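Comment un robot décide d'attraper un gobelet

Tends le bras et prends le verre qui est devant toi. Facile ! Tu n'as pas réfléchi, ta main est partie toute seule. Et pourtant, dans ta tête, il s'est passé une foule de choses : tes yeux ont repéré le verre, ton cerveau a calculé à quelle distance il se trouvait, puis il a envoyé des ordres à des dizaines de muscles.

Un robot doit faire la même chose, mais sans cerveau. Il a un programme à la place, c'est-à-dire une très longue liste d'instructions que des gens ont écrites. Et c'est de cette partie invisible que nous allons parler, parce qu'elle est passionnante !

À l'atelier Follstead, une petite équipe apprend à des bras robotisés à ranger des objets. Les bras, on les voit tout de suite, ils sont grands et impressionnants. Le programme, lui, se cache dans les ordinateurs et dans les boîtiers de commande. Pour lui parler, on peut se servir d'une tablette spéciale, reliée au robot par un câble. Elle a un écran tactile et un gros bouton rouge d'arrêt d'urgence. Si quelque chose ne va pas, on appuie dessus et le bras s'immobilise.

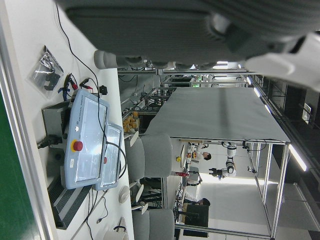

Quand on allume un robot le matin, il ne sait pas grand-chose. Il connaît sa propre forme : la longueur de chaque morceau du bras, l'endroit où chaque articulation peut tourner. C'est un peu comme toi les yeux fermés. Tu sais où est ton coude, mais tu ne sais pas où est la porte.

Alors il faut lui ouvrir les yeux.

Étape 1 : voir

Les yeux du robot sont des caméras. Une caméra ne comprend rien à ce qu'elle filme. Elle fabrique un tableau rempli de petits points de couleur, les pixels, et chaque pixel est noté avec des nombres. Pour l'ordinateur, un gobelet bleu, c'est un paquet de nombres posé au milieu d'autres nombres.

Un premier programme s'occupe donc de chercher dans ce tableau. On appelle cela la perception. Celui de Follstead porte un nom, Rakach, et il s'est entraîné sur plus de 2000 images. Sur chacune, quelqu'un avait entouré les objets à la souris et écrit leur nom : gobelet, bac, boîte. (Oui, c'est long ! Il faut de la patience et de la bonne musique.) À force, Rakach a appris quelles formes et quelles couleurs vont ensemble quand il y a un gobelet.

Un gobelet debout et un gobelet couché, pour toi, c'est pareil. Pour le programme, ce sont deux formes très différentes ! Debout, on dirait presque un rectangle. Couché, on aperçoit un rond d'un côté, et parfois l'intérieur. Il faut donc lui montrer des gobelets dans tous les sens.

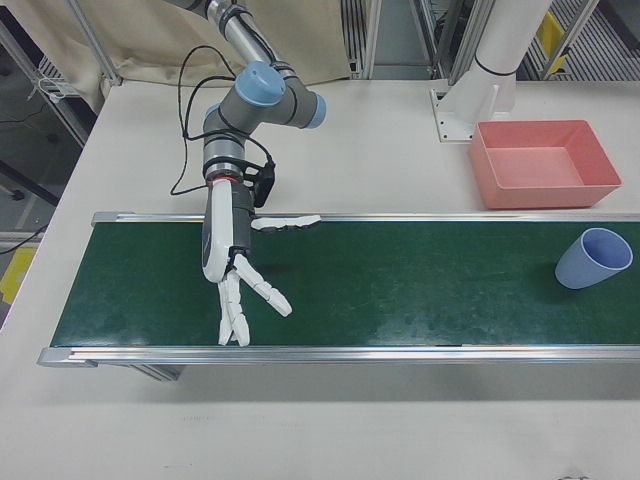

Une fois l'objet trouvé, il reste une question : où est-il exactement ? L'image est plate, mais la table ne l'est pas pour le robot, qui vit en 3 dimensions comme toi. Le programme doit transformer « en haut à droite de l'image » en une vraie position, avec une distance vers l'avant, une distance sur le côté et une hauteur. S'il se trompe d'un doigt, la main se referme sur du vide.

Étape 2 : choisir un chemin

Rakach a fini son travail. Il passe le relais à un deuxième programme, le planificateur. Lui, c'est le champion des labyrinthes.

Imagine que tu traverses ta chambre dans le noir avec un plateau dans les mains. Tu peux aller tout droit, mais il y a ton lit. Tu peux passer à gauche, mais gare à la chaise. Le planificateur fait pareil avec le bras : il invente un trajet, vérifie que rien ne se cogne, le jette s'il est mauvais, puis en invente un autre. Il peut recommencer 60 fois avant même que le bras ait bougé !

Il y a une difficulté de plus. Un bras de robot a plusieurs articulations, et il peut souvent arriver au même endroit avec des postures différentes. Essaie : pose un doigt sur la table et, sans le déplacer, lève puis baisse le coude. Ton doigt n'a pas bougé, mais ton bras a changé de forme. Le programme doit choisir la posture la plus pratique pour la suite. 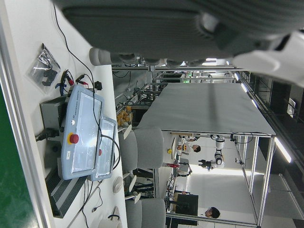

Sur la table, des tablettes de commande à côté d'un boîtier gris ; plus loin, un bras robotisé blanc.

Étape 3 : bouger, et vérifier tout le temps

Le trajet est prêt, on peut partir. Le troisième programme s'appelle le contrôleur. Il envoie des ordres aux moteurs – tourne un peu, encore un peu, ralentis – et après chaque ordre il pose une question : « Où es-tu, maintenant ? » Des capteurs placés dans les articulations lui répondent. Si le bras est en retard, il pousse davantage. S'il va trop vite, il freine.

Cette façon de faire s'appelle une boucle. Toi aussi tu en utilises une quand tu roules à vélo : tu penches à gauche, tu corriges à droite, sans arrêt, et c'est grâce à ça que tu restes debout.

Avec une main qui a des doigts, la boucle devient plus compliquée. Il faut décider quel doigt se ferme en premier et avec quelle force. Trop doucement, le gobelet glisse. Trop fort, il peut se déformer ou sauter plus loin. Oliwia Dudek, de Follstead, raconte que pendant les premiers essais son gobelet préféré est tombé 7 fois dans la même matinée, un lundi. Elle a relu son programme ligne par ligne et elle a trouvé l'erreur : le pouce partait trop tard !

Et si l'objet se déplace sur un tapis roulant ? Alors il ne suffit plus de savoir où il est. Le programme doit deviner où il sera dans un instant, comme quand tu cours vers l'endroit où le ballon va retomber.

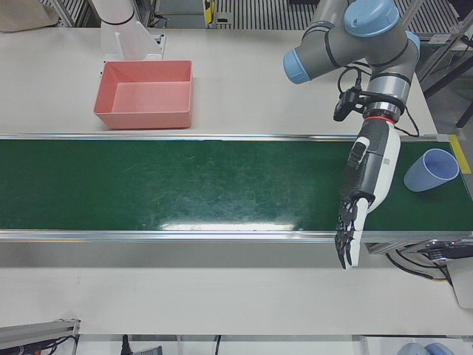

Mais alors, demande Orbán, est-ce que le robot sait qu'il a réussi ? Moi, quand j'attrape un truc, je le sens dans ma main.

Très bonne question ! Le robot ne sent pas les choses comme toi, mais son programme peut chercher des indices. Si les doigts se sont fermés complètement, c'est sans doute qu'il n'y a rien entre eux. S'ils se sont arrêtés avant la fin, quelque chose les bloque, et c'est peut-être le gobelet. On peut aussi reprendre une image et demander à Rakach de regarder à nouveau. Quand deux indices disent la même chose, le programme passe à l'étape suivante. Quand ils ne sont pas d'accord, il recommence.

À toi de jouer !

Il te faut un copain ou une copine, un foulard et un gobelet en plastique. Bande les yeux de ton camarade : il devient le robot. Toi, tu es le programme. Tu n'as le droit de dire que des ordres simples, comme « avance la main », « stop », « descends », « ferme les doigts ». Pas question de dire « prends le gobelet » !

Ensuite, couche le gobelet sur le côté et recommencez avec la même liste d'ordres. Regarde ce qui coince, change un ordre, et essayez encore une fois avant d'échanger les rôles.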